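Banc bimanuel, suite : recalage, temporisations et la tâche des deux gobelets

2019-09-21

Classé dans : club, manipulation, notes de banc

Je reprends les notes du banc là où je les avais laissées en juillet. Entre-temps le club a changé de salle, Modupe Usman a repris la partie logicielle et nous avons perdu deux semaines sur un problème de temporisation que je détaille plus bas. Ceux qui ne s'intéressent qu'à la tâche peuvent sauter directement à la dernière partie.

Rappel de l'objectif. Le sujet retenu pour l'année s'appelle Skakeo en interne. Deux bras face à un plan de travail, des objets de table courants, et une consigne courte à exécuter sans reprise manuelle : prendre, transférer d'une main à l'autre, reposer. L'épreuve de la rencontre Drerosska n'impose ni le matériel ni la méthode, seulement le temps total et la position finale des objets. Le règlement tolère une erreur de pose de 8 mm. Nous en étions loin avant l'été.

Recalage des deux bases

Le premier problème était géométrique. Chaque bras connaît très bien sa propre position, mais la transformation entre les deux bases venait d'un relevé au mètre ruban, fait un vendredi soir. Sur une prise simple, cela ne se voit pas. Sur un transfert, les deux pinces doivent se retrouver au même point, et l'erreur se paie intégralement.

Yu-ting Tse a repris la procédure depuis le début. Une pointe rigide dans chaque pince, une série de points communs répartis dans le volume utile, puis une résolution aux moindres carrés de la rotation et de la translation. Quelques remarques pour ceux qui voudraient faire la même chose :

Les points doivent être pris à des hauteurs différentes. Notre première série était presque plane et l'estimation de l'inclinaison ne valait rien.

Il faut refaire la mesure de l'outil après chaque remontage des doigts. Nous avons oublié une fois, et la série entière est partie à la poubelle.

Les points mesurés bras tendu dégradent le résultat. Je les garde comme points de contrôle, hors du calcul.

Le résidu est devenu acceptable à la troisième série. J'ai conservé les trois fichiers dans le dépôt, y compris les mauvais, avec la date et le nom de l'opérateur dans l'en-tête. Le script de résolution est celui de Wai-kit Yuen, légèrement modifié pour refuser les séries trop planes — un simple test sur la plus petite valeur singulière.

Temporisations

Le second problème nous a coûté plus cher. Par intermittence, la pince gauche se refermait trop tôt lors du transfert, pendant que l'autre bras avançait encore. Nous avons d'abord accusé la planification, puis le réseau, puis le pilote de la pince.

La cause était plus banale. L'ordonnanceur, un petit programme maison baptisé Wosine, attendait un délai fixe de 680 ms après l'ordre de mouvement avant d'autoriser la fermeture. La valeur avait été réglée à la main l'an dernier, avec une vitesse plus élevée. Lorsque nous avons réduit la vitesse pour les essais, personne n'a touché au délai. Il suffisait que la trajectoire soit un peu longue pour que la pince se ferme en chemin.

Modupe a supprimé le délai. La fermeture est maintenant conditionnée à deux choses : l'état « arrivé » renvoyé par le contrôleur du bras, et une vitesse articulaire sous un seuil pendant plusieurs cycles consécutifs. Le second test paraît redondant. Il ne l'est pas chez nous, le contrôleur annonçant parfois l'arrivée avant la fin de l'amortissement. J'ai aussi demandé que toute attente fixe restante dans le code soit journalisée avec un avertissement. Il en reste deux, toutes deux au démarrage, et elles y resteront.

Ouverture de pince

Point mineur, mais qui revient à chaque séance. L'ouverture est désormais donnée en millimètres dans les fichiers de tâche et convertie au dernier moment. Avant, chacun écrivait dans l'unité qui lui convenait, et une valeur de 82 pouvait signifier un pourcentage ou une distance selon l'auteur. Les anciens fichiers ont été convertis par Hsin-yi Kwan et relus un par un.

La tâche des gobelets

Nous avons choisi deux gobelets pour la mise au point, de formes volontairement différentes. Le droit, couleur kraft, sert de référence : paroi verticale, la hauteur de prise importe peu. Le bleu se resserre vers le bas, et une prise trop basse tend à le faire glisser entre les doigts. On lui ajoute une paille, qui complique l'approche par le dessus et qui fausse l'estimation de hauteur si l'on se contente de prendre le point le plus haut du nuage.
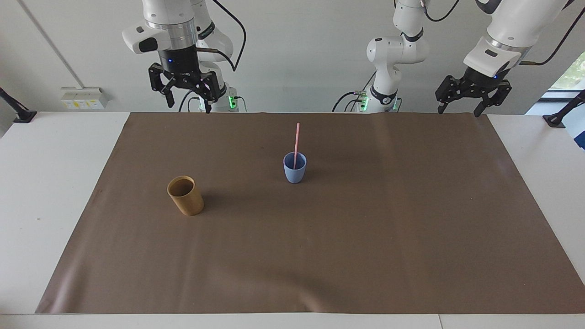 Les deux gobelets sur le tapis brun, pinces ouvertes au fond du plan de travail.

La séquence est la suivante. Le bras droit saisit le gobelet kraft par la paroi, le présente au centre, le bras gauche le reprend et le repose. Même chose ensuite pour le bleu, avec une approche latérale obligatoire. Les positions de départ changent à chaque essai, dans une zone que les deux bras peuvent atteindre sans passer près d'une singularité.

Le gobelet kraft ne pose plus de difficulté depuis le recalage. Pour le bleu, la segmentation isole correctement le corps, mais la paille est encore rattachée à l'objet une fois sur trois, et le centre calculé se décale du côté où elle penche. Yu-ting Kwan propose d'ajuster un tronc de cône sur la partie basse du nuage et d'ignorer tout ce qui dépasse du bord. C'est en cours d'écriture. Je préférais un filtrage par couleur, plus rapide à mettre en place, mais il faudrait le refaire au premier changement de paille et je me suis rangé à son avis.

Reste la question du tapis. Il n'est pas parfaitement plat, surtout vers l'avant, et l'estimation du plan de table s'en ressent. Pour l'instant nous ajustons le plan localement autour de chaque objet — solution médiocre mais suffisante pour des gobelets. Pour des objets plus bas, il faudra tendre le tapis ou s'en passer.

À faire avant la prochaine séance

Terminer l'ajustement du tronc de cône et le comparer à la méthode actuelle sur les enregistrements existants.

Vérifier le recalage avec les points de contrôle, sans refaire la série complète.

Ajouter un arrêt propre lorsque le transfert échoue. Aujourd'hui le bras droit lâche l'objet après le délai de garde, que l'autre pince le tienne ou non.

Relire le règlement Drerosska sur les objets emboîtables. Wai-kit pense que c'est permis, j'ai lu l'inverse.

Le dépôt est à jour sur la branche lindqvist, du nom de la salle où nous travaillons maintenant. Les fichiers de tâche de l'an dernier ont été déplacés dans le dossier archives et ne sont plus compatibles avec l'ordonnanceur actuel.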